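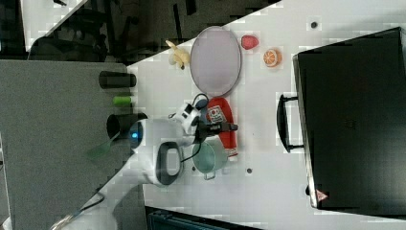 Florencia Farías wrote to ask whether an arm that has stopped with something still in its fingers may be pulled free by hand. It may not. The joints hold their position while the arm is under power, and pulling against them can strain both the gearing and the wrist of the person pulling. The correct order is given below, together with the account of the fault that prompted her letter.

Tips for the Kitchen Arm: When the Grip Does Not Let Go
Kellereo Household Advice, 5/8/22

The fault

In March, the arm at our Eskola practice kitchen closed on a ketchup bottle and did not open again when told to do so. The control page reported "grip open" throughout. The member of staff on duty reached in to take the bottle, the arm then carried out the delayed command and swung towards the next item, and her hand was struck. The injury was a bruise. The arm was withdrawn from use until the grip unit had been inspected.

The inspection found that the cable serving the grip had been pulled tight at the wrist and had worked partly out of its socket. The fingers received commands late, or missed them. The inspection also found that the grip force had been left at 42, although our own guidance for light kitchen items is 40 or below. The higher setting did not cause the fault, but it made the bottle harder to release.
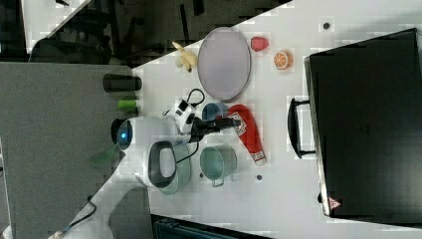
Can a loose cable be spotted before it causes trouble? In most cases it can, by moving the wrist slowly through its full turn with the fingers empty and watching the cable. It should form an easy loop at every position. If it straightens, rubs or catches on the housing, the arm should be switched off and the cable refitted.

Before you start

Lay out only what the task requires and leave a hand's width between items. A crowded table gives the fingers more to catch on. Bottles are best laid on their sides, as an upright bottle that is knocked may roll off the table before anyone can reach it.

Practise with toy food and soft items until the arm has run a full session without a late command. A felt bottle gives between the fingers where glass would crack, and a slack or uneven grip is easy to see in the cloth.

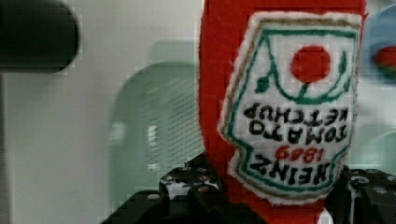
If the arm stops while holding something

1. Keep hands, sleeves and tea towels away from the table.
2. Press the stop button. Do not rely on the control page, even if it says that the arm is idle.
3. Wait until all movement has ceased.
4. Support the item from below with a folded cloth.
5. Release the fingers by the manual method given in the maker's booklet. On the Gikix grip this is a small lever, which should be turned slowly.
6. Remove the item, then switch off at the wall before examining the cable.
7. Write down the time, the item held and the message displayed.

Steps 2 and 6 are the ones most often left out. At Eskola the stop button had not been pressed at all, and the waiting command remained live.

Care of the cable and fingers

Wipe the fingers with a barely damp cloth after each session. Sauce and flour collect in the small gaps and stiffen the movement. Check every screw that can be reached from outside, and have the socket at the wrist examined after 2,000 grips or whenever the arm has been moved to another table.

Ties should be placed so that the cable can slide a little. 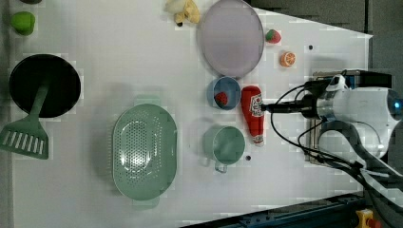 A tie pulled tight against the wrist was the probable origin of the Eskola fault, and we have removed all such ties from our own arms. Householders who had an arm fitted by us before March are asked to look for the same thing. Yuk-lan Lu at the advice desk will arrange a visit where a tie cannot be removed safely.

Until the visit has taken place, the arm should be left switched off at the wall with its fingers open.

Shared 42 times | 7 comments

Related tips
Choosing a mat for a slippery worktop
Kovo hob guards: fitting and cleaning
Where to place a stop button in a small kitchen
Removing sauce stains from felt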